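Hanging Frames on a Stairwell Wall

Hallways and stairwells are awkward to hang because you never stand back from them the way you do in a living room. You're always walking past, or going up or down. I've done three stairwells now, two of them for other people, and most of the trouble comes from measuring off the wrong thing.

Measure from the nosing, the front edge of each tread. Hold a tape upright on the nosing and make a pencil mark at your chosen height. Do that on every second step and you'll have a row of marks that climbs at the same pitch as the stairs. Run low-tack painter's tape along the marks. The centre of each frame sits on the tape line.

Before you put a hole in anything, cut paper templates. Brown wrapping paper is fine. Trace each frame, cut it out, and write on it which picture it stands for. Mark where the hook or wire sits when it's pulled tight, and don't guess this from the back of the frame.

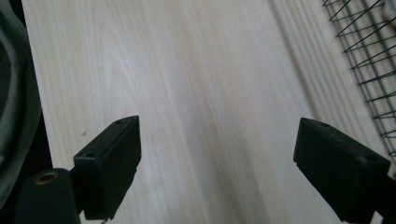
Pale timber with a straight grain.

Stick the templates up and leave them overnight. Shazia Kazmi, who did the long wall in her place at Warkbridge, left hers up for most of February and moved the whole lot down by a hand's width in the end. The space between frames matters more than the height. I keep it at 65 mm all the way along, and I cut a scrap of timber to that length so I'm not reading a tape on a ladder.

For plasterboard, find the studs first. A small frame under 2 kg can go on a plain picture hook anywhere. Anything heavier gets a screw into a stud or a proper wall anchor. Check the rating on the packet and stay well under it.

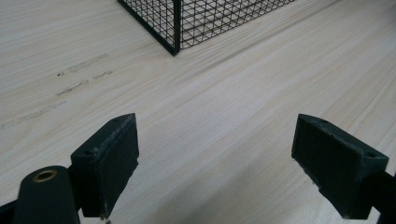

Hardware goes missing on stairs faster than anywhere else in the house. Hooks roll down, and the one you drop is always the last of that size. Sort everything at a table before you start and carry up only what you need for one frame. A black wire mesh basket is good for keeping the tape, pencils and level together, but screws and pins can slip through an open grid, so put those in a jar first. Keep the jar off the treads.

If your frames don't match, you can pull them together with colour. Hollis Thibodeaux painted a whole set in one flat charcoal and they looked like they'd been bought together. Sand lightly with 300 grit, wipe off the dust, and do two thin coats. Take the glass out first. Masking it takes longer and the paint still creeps under.

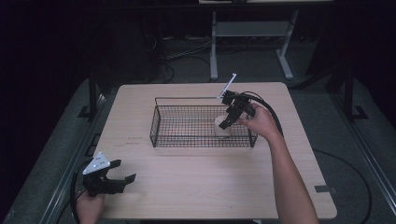
Leave painted frames a full day before you put the glass back, and longer if it's humid. Then add felt dots to the bottom corners at the back. They stop the frame from marking the wall and help it stay level when people thump up and down the stairs.

Rub out the pencil marks last, with a clean white eraser.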